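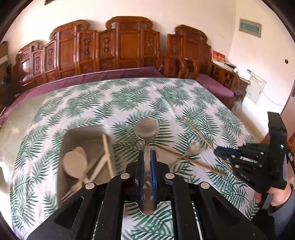
Steltedero: cutlery sorting at a dining table

README, last changed Tue 2 December

What this set covers

Steltedero is a collection of short recordings of people putting mixed cutlery into a caddy, or taking it out again, at a table in a furnished sitting room. Metal spoons, wooden spoons, forks, chopsticks and a few odds and ends share the cloth and the caddy. The full release has 3,000 recordings. A smaller folder called Tarkier holds 700 of them for anyone who wants to try their code before fetching the lot.

The table and the cloth

The table is large and has a rounded edge. It wears a white cloth printed with palm fronds, and behind it is a long seat of carved wood. We left the cloth on throughout. It is a busy pattern, and thin pale sticks are harder to pick out against it than they would be on a plain surface. If you need a plain background, this set will not suit you.

The cutlery

The labels use the names below. Names are in the singular and in lower case.

metal spoon
wooden spoon
white spoon
fork
chopstick
stick (long or short, when it can't be safely called a chopstick)
caddy (the grey open box)

"White spoon" takes in both ceramic and plastic. We tried to split them in April and gave up, as two labellers working on the same recording often disagreed once the spoons were in a heap. The material is given in the notes column where the labeller was sure of it.

Chopsticks are labelled singly. There is no label for a pair, even when two lie side by side, and a chopstick is never matched to its partner.

What people were asked to do

Each recording follows one of 3 instructions:

fill: put what is on the table into the caddy
empty: take things out of the caddy and lay them on the cloth
swap: change one kind of cutlery in the caddy for another

No order was set. Some people did all the spoons first and others took whatever was nearest. Handles could point any way, and forks were allowed to hang over the side of the caddy. Dropped pieces were picked up and the recording carried on. 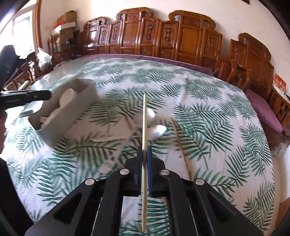

Tsz-kin Lo wrote to ask why a fork lying across the rim counts as being in the caddy, when at home it would be pushed down or taken out and put back properly. The rule we settled on is that a piece is "in" if the caddy is holding it up and it isn't touching the cloth. A fork with its handle on the table and its tines on the rim is "on table". Labels made under the older rule have been redone.

Files

recordings/ one folder for each recording
labels.csv one row for each piece of cutlery
notes.csv free text from the labellers, not tidied
tarkier/ the smaller folder, same layout

Known problems

Wooden spoons are sometimes labelled "stick" when only the handle shows. Small items that aren't cutlery have no label at all. In a full caddy, the pieces at the bottom are often hidden, so the rows for them may be missing until they are taken out.

Corrections

Send the recording name, the row and what you think it should say to the Heltton help desk. Please send one message per recording.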